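Paper mache bowls: flour paste or white glue?

Home crafts > Paper > General chat

letesitz
Ok so I'm on my second bowl and I need opinions. The first one I made with plain flour and water over a balloon, and it took forever to dry and then got fuzzy gray spots inside. In December! With the heat on! My sister-in-law swears by white glue thinned with water, but a big bowl eats up half a bottle and I'm cheap. What's everybody using?

jitico
Glue, every time. I quit flour years ago after mice got into a box of ornaments. Two parts glue, one part water, thin layers, and let each one dry overnight before you even think about the next. You will use less than you expect if you brush it on and stop dunking the strips like we did in school.

drimis_paper
Going to disagree with jitico here. Cooked flour paste is a different animal from the raw stuff. Simmer it till it goes kind of see-through, add a spoonful of salt, let it cool. I have bowls from that recipe that are older than my car and not a spot on them. Mold comes from piling on wet layers, and you can do that with glue too.

jitico
Salt never did a thing for me, and it left a crust on the rim. But sure, if you like standing at the stove.

letesitz
How long do you leave it between layers, drimis? I think I waited maybe a couple hours – whoops.

drimis_paper
24 hours, and 30 if it's raining. Put it up on a cooling rack so air gets underneath. I know, it's slow. I keep two bowls going so I always have one to mess with.

Tăng
Can I throw in something about the paper itself? Everybody argues paste and then uses scissors. Tear it! Torn edges lie down flat and cut edges leave little ridges you'll be sanding till spring. I go big for the first layers and then small for the last one, especially on the curve near the bottom, where long strips just buckle on you. I do my tearing on a Saturday morning with the radio on and it's the best part of the whole hobby, I don't care what anybody says.

White scraps, a dustpan and a brush:

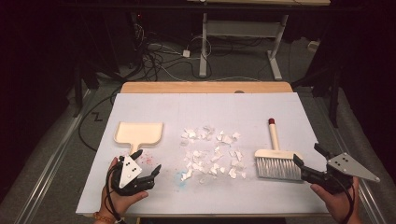 Re: Paper mache bowls (sealing question)

letesitz
Tearing, got it, I was totally using scissors. New question while you're all here: what goes on the inside once it's painted? I want to put keys and change in it.

jitico
Water-based varnish, satin, a couple of coats. Do the bottom too or it'll soak up the first spill on the counter.

drimis_paper
We agree on something! Only thing I'd add is wait a few days after painting. I rushed one and the varnish went cloudy on me.

letesitz
Ok, cooking up the flour tonight. If it grows fur again I'm buying the glue, and jitico gets to say told you so.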